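Why Does a Basket Have Holes?

A kids' guide to soft things, tidy tables and moving air

Have you ever looked really closely at a laundry basket? Most of us just throw our socks at it and run. But a basket is full of clever ideas, and so is the soft, fuzzy stuff we put inside it! In this explainer we are going to look at cloth, at baskets, and at the tables we sort things on. You will also find a test you can try at home with a washcloth and two containers.

Let's start with a word: perforated. It means "having lots of holes." A cheese grater is perforated. So is a colander, the bowl you drain spaghetti in. And so are the sides of many plastic baskets.
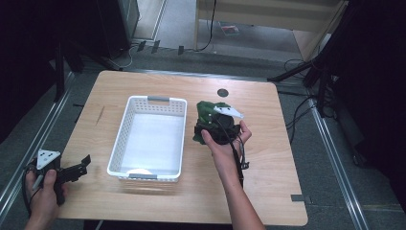 Edwood, 2020-08-22

A green cloth and a white basket make a great starting point, because they are opposites. Cloth is floppy. If you pick it up in the middle, the rest droops and bunches and makes folds. A plastic basket is stiff. Pick it up by one handle and the whole thing comes along, still shaped like a basket. Scientists call floppy materials flexible and stiff ones rigid.

Now look at the sides of the basket. They have rows and rows of small openings. What are they for?

Air is the first answer. Think about a damp towel. The water in it wants to turn into a gas called water vapor and float away into the air — this is called evaporation. If the towel is shut up in a box, the air in the box soon gets full of water vapor and the drying slows way down. That is when things begin to smell like an old gym bag. Holes let the damp air out and fresh air in.

Weight is the second answer. Every hole is a spot where there is no plastic, so a basket with holes can be lighter than one with solid sides. It also takes less plastic to make. But the holes have to be small! If they were huge, a sock could slip right through, and the thin strips between the holes might snap.

The third answer is peeking. You can often see what is in a basket without tipping everything out on the floor. (Grown-ups really like this one.)

Handles matter too. With a handle at each end, you can carry the basket with your arms apart and keep it level, or share the job with a friend, one handle each.

Try it: the washcloth test

You will need two washcloths that are the same size, a perforated basket or colander, a plastic tub with a lid, and some water.

Wet both washcloths and squeeze them out as well as you can. Scrunch one up and put it in the basket. Scrunch up the other, put it in the tub and close the lid. Wait 6 hours. Now feel them both! Which one is drier? Write it down in a notebook, and draw a picture if you like.

Want to go further? Wet the washcloths again and put both in baskets, one scrunched and one spread out flat. A flat cloth has more of its surface touching the air, so the water has more places to escape from. The middle of a scrunched-up cloth is like the middle of a crowd — it takes a long time to get out.

What makes fuzzy things fuzzy?

Some cloth is smooth, like a cotton sheet. Some cloth has a pile. That is the name for all the little fibers that stand up from the surface. Towels have a pile made of tiny loops. Plush, the fabric used for lots of stuffed toys, has a pile of loose ends, like very short hair. If you stroke plush one way it may look lighter, and if you stroke it the other way it may look darker. You haven't changed the color at all! You have tipped the fibers over, so light bounces off them differently.

A long pile also traps air between the fibers. Trapped air is good at slowing down heat, and that helps fuzzy blankets feel so cozy in January. Polar bears use the same trick.

Fuzzy fabric makes its own kind of heap, too. Drop a sheet of paper on a table and it lies there pretty flat. Drop something soft and plush, and it can land in a lump with hills and valleys. Try dropping the same cloth a few times. Do you ever get exactly the same shape twice?

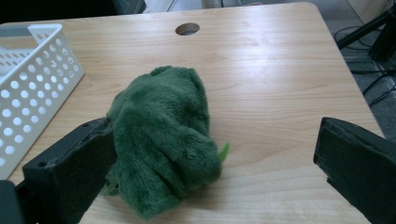 Why do some tables have a round hole in the top?
It is usually there for cables. Desks often have one near the back so the cord of a lamp or a computer can go straight down to the outlet and stay out of your way. The ring that lines a hole like that is called a grommet. It covers the rough edge of the wood so the cord doesn't get scraped.

More about tables

A table is a good place for sorting because it is flat and at a handy height. Rounded corners are a smart idea as well. A sharp corner pushes on one tiny spot if you bump into it (ouch!), but a rounded one spreads the push over a bigger area.

Those thin lines you see on wooden furniture are called grain. In real wood, they come from the way the tree grew. Some tables have a printed wood pattern on top instead, and it can be very hard to tell which is which just by looking.

Words to keep

Flexible: easy to bend or fold.
Rigid: stiff, keeps its shape.
Perforated: having lots of holes.
Evaporation: when a liquid turns into a gas and goes into the air.
Pile: the fibers that stand up from the surface of a fabric.
Grommet: a ring that lines a hole.

Next time you tidy your room, see how many perforated things you can spot on the way to the basket!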